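[repairbench] Re: Sorting surface and trays for soft cases

The tabletop question comes first, as it affects the other two. We settled on a plain white surface with a light wooden edge. It has no grain or pattern, so small items and stray fibers show up against it, and pale gray cases are the only ones that get hard to find. Wipe it before each batch. Do not put labels or tape on it. Adhesive residue picks up lint and transfers it to silicone.
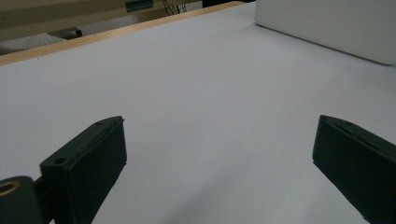

From: Efua Agyeman
To: repairbench list
Date: December 28, 2025
Subject: Re: Sorting surface and trays for soft cases

Replies to the remaining points are inline.

Seidu Laryea wrote:
> We are taking over 230 mixed phone cases from the Datthorpe
> store. Most are silicone, some are hard shell. Two questions.
> First, can the soft ones be checked without a form inside
> them? Second, do you sort into bags or into open trays?
> Adom Zakaria used bags at Jurham and was not happy with
> the result.

On the first question: yes. A form hides the inside wall, where most rejects are found. Stand the case on its long side, press the two walls lightly from outside, and release. A sound case returns to shape without help. One that stays waisted in the middle goes to the reject pile, whatever the outside looks like.

Then flex it across the width and look at the cutouts. Tears start at the small round holes more often than at the large openings, and a short tear closes up when the case is lying flat. It only opens under load. Bright colors are easier to check than black for this, so do the bright ones first while you learn what a tear looks like.

Order of work:

1. Shake out the case and wipe the inside with a dry cloth.

2. Flex it and check the cutouts, the rounded corners and the rim.

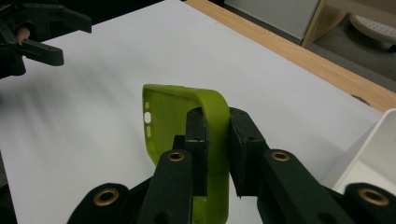 3. Compare the cutouts with the model sheet. Periklis keeps the current one in the Drakden folder. The March sheet has two models swapped, so please delete it.

4. Place the case in the tray for its model, open side up.

On the second question: open trays. Bags fold soft cases at the corners, and after a few weeks on a shelf the fold is permanent. We use long, narrow white plastic trays with a handle slot in the end wall. Fill to one layer only.

Check the floor of the tray before loading. A single hair on matte white plastic is faint and easy to miss, and it will end up on the first case you put down.
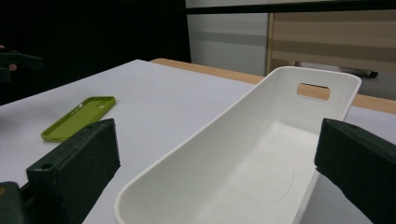
Washing is not needed between batches of the same model. Between models, wipe the floor and the inside corners and let the tray dry fully.

Abubakari quoted us for 200 more trays of the same pattern. I would hold off until Gorazd Karagiannis has measured the shelves, as the rim adds to the width and the last lot did not fit side by side.

Efua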